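Living soil vs. coco in a light dep house, is the "no bottle" claim real?

Growers Board > Commercial & Licensed > Greenhouse

hoopsnhail
Posted 6:12 am
We run 2 hoop houses in eastern Oregon, licensed, small by anyone's standards. Coco in 5 gallon pots, salts through drip, blackout tarps pulled by hand. It works and I'm tired of the fertilizer bill. A rep from Bekance came by in July and wants us to switch one house to their living soil beds. The pitch is no bottled nutrients after the first run, same yield by the third, and better terps from day one. He left a brochure with a "case study" in it: 473 plants, one farm, no farm name.

Has anybody here done this in a greenhouse, with your own scale and your own books? I don't need to hear from people with a tent.

pennyroyal_farm
Posted 6:40 am
"Same yield by the third" is what they told us too. We're on run five in the beds and we haven't matched our coco numbers once. Flower smells great. Did it smell great before? Also yes. I never had a lab panel that showed me a difference I'd bet money on.

dusty_trichs
Posted 7:05 am
Penny, what are your beds, how deep and what's under them? A lot of people put 8 inches of soil on landscape fabric, water it like coco, and then say living soil doesn't work.

pennyroyal_farm
Posted 7:31 am
18 inches, open bottom, on native ground. Tensiometers in every bed. I know what I'm doing with a hose.

dusty_trichs
Posted 7:44 am
Fair enough. Then I'd ask about your calcium and what your well water looks like. Ours took off once we started acidifying. I'm not selling anything, I just get tired of seeing it written off.

Bontu Lemma
Posted 9:18 am
I keep the records for a greenhouse that switched half its space over, so I can give you what I have.

The input bill went down, that part is true. Labor went up and ate most of it. Top dressing, reseeding cover crop, pulling cover crop out of the drip line, scouting for fungus gnats. The brochure people never put a person's wage in the table. When I added it in, we saved $853 on the soil side for a full run, and that was before anybody counted the compost delivery. For a house that size it's a rounding error. 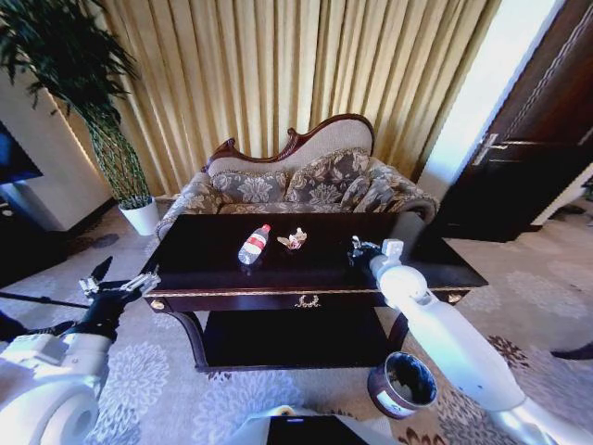 The second thing is that you can't fix a mistake quickly. In coco, if the EC is off you flush and you're back in business in two days. In a bed you find out you have too much potassium when it shows up in the leaf, and then you live with it until harvest. I'd want a soil test before every run, from a lab that doesn't also sell amendments.

Third, ask the rep for the name of the farm with the 473 plants. Call them. If he won't give it to you then treat that page as an ad.

hoopsnhail
Posted 9:50 am
That's the most useful thing I've read on this. Was your other half still in coco at the same time? Same cultivars?

Bontu Lemma
Posted 10:06 am
Same time, three of the five cultivars in common. So not a clean trial and I wouldn't show it to a scientist. The coco side also got the better end wall fans, which muddies it.

MarkarFan
Posted 11:22 am
You are all leaving out quality. We run Markar mix in beds and our buyers ask for it by name. You can't put that in a spreadsheet. Cheap inputs, happy plants, better smoke. People who fail at it want it to fail.

pennyroyal_farm
Posted 11:35 am
If buyers pay more for it then you can absolutely put it in a spreadsheet. What's the price per pound difference?

MarkarFan
Posted 11:41 am
It moves faster.

pennyroyal_farm
Posted 11:43 am
So zero.

dusty_trichs
Posted 12:10 pm
Moving faster is worth something in a bad market, come on. I had coco flower sit for months last winter and the bed stuff left the same week it was trimmed.

okra_pete
Posted 12:52 pm
Could be the beds, could be that it was a cultivar people wanted. We grew Pukik both ways and it sold out both ways. Grew Shen both ways and couldn't give it away. I don't think the guy at the store can tell and I don't think most customers can either.

One thing for the OP, with hand pulled tarps check your humidity before you go near this. Wet soil with a cover crop under a closed tarp in late flower is asking for botrytis. We lost 30 plants along the north wall that way and went back to pots on that side.

hoopsnhail
Posted 1:27 pm
North wall is already my worst spot. That worries me more than the yield does.

I called the rep over lunch and asked for the farm name. He said it's confidential but he can "connect me with a happy partner." I asked if the happy partner gets a discount on soil and he said he'd have to check.

Leaning toward one bed, one cultivar, pots right beside it, and writing down my hours. Bontu, would you share which columns you track?

Bontu Lemma
Posted 2:03 pm
Sure, I'll message you. Weigh it dry and trimmed for both or you'll be arguing about it all winter.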